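The Bag on the White Table

In the drinks shop of Pornthip Nuchit in Jurnotmont, the cloth bag is treated with respect. She lends about 700 of them every August, and each one must be folded before it goes to a customer.

Pale cloth, white table, bottles behind. 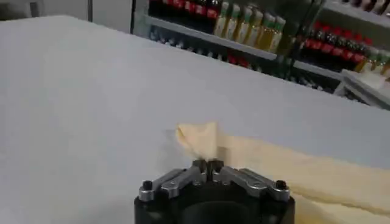
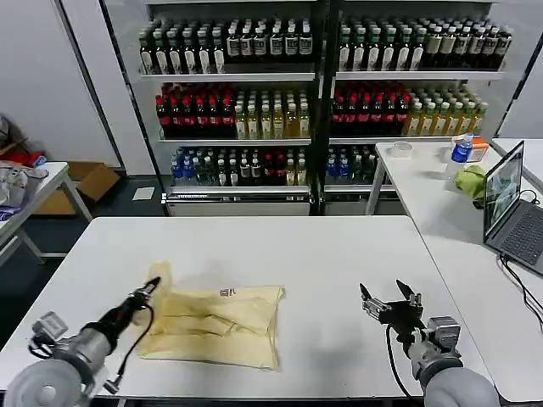
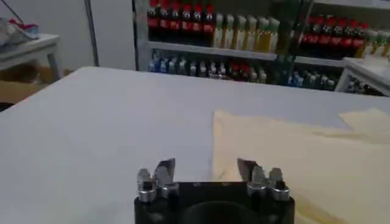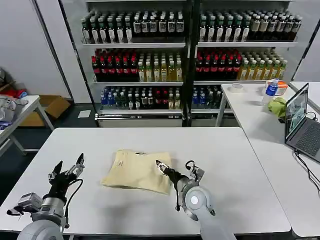

How she folds

Pornthip lays the bag flat and smooths it with her palm. Then she brings the sides in and folds it 2 times more. "Cotton remembers a bad fold," she told me.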